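December – evidence bench, Everetti v. Nambiar property split

Picked up 7:40. Phone extraction finished overnight, hash matches on both copies. Wrote both values on the bag label and in the log, initialed. Second copy goes in the safe before anyone opens the working one. Please.

Message export came to 3000 rows on first pass, 2927 after dropping the duplicates. The missing 73 are all the same group thread saved twice, once under the old number. Kept the list of what got dropped in case the other side asks, which they will.

Time zones are a mess again. Export is in UTC, the bank statements are in local, and the spreadsheet opposing counsel sent over has no zone at all. Converted ours to local in a new column, left the orignal alone. Do not sort on the old column. I did and lost most of an hour.

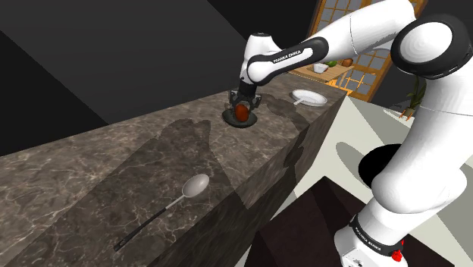
Exhibit 102 is the one that matters. It's the transfer to the Sotivo account, and the message that goes with it sits 2 minutes before the bank's timestamp. Fits fine once everything is local. On the raw export it looks like it was sent the next day – somebody will try that at the hearing, so the conversion note has to be stapled right behind it.

Ilix viewer crashed when printing the long threads. Workaround: export by month, print each one, then stamp. Page numbers restart every month so stamp by hand until there's a fix. Checked the stamps against the index up through the September batch, rest still to do.

Attachments – mostly receipts, some voice notes. Voice notes not transcribed yet. Not my call whether we pay for that, left a note in the file for the attorney. Marked anything with the kids' names for redaction in yellow, school stuff too. Blue flags are possible privilege, dont open those, they go straight upstairs.

Still open:
conversion note for 102, needs a signature
finish stamp check
ask for the missing statement page, ours skips from 4 to 6
return phone, get receipt signed

Stopped 5:15. Safe locked, key back in the box.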